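Folding fleece cloths

Fleece does not hold a crease, so fold on a flat surface wider than the cloth. A made bed is suitable.

1. Find the doubled edge. Lift the cloth by one corner and let the rest hang. Set it down and straighten the doubled edge before touching the other sides.
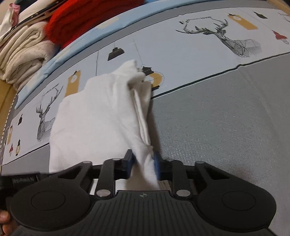
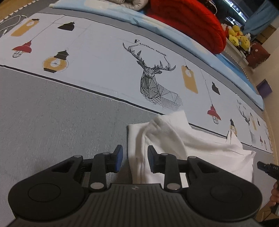 2. Fold in half, edge to edge. Press out air with the flat of the hand, working from the fold outward.

3. Fold in thirds. Finished width should not exceed the shelf depth less 2 cm.

Storage

Stack with folds facing out. Do not compress fleece under heavier linen. Refold the stack in January.

Elvia Ventura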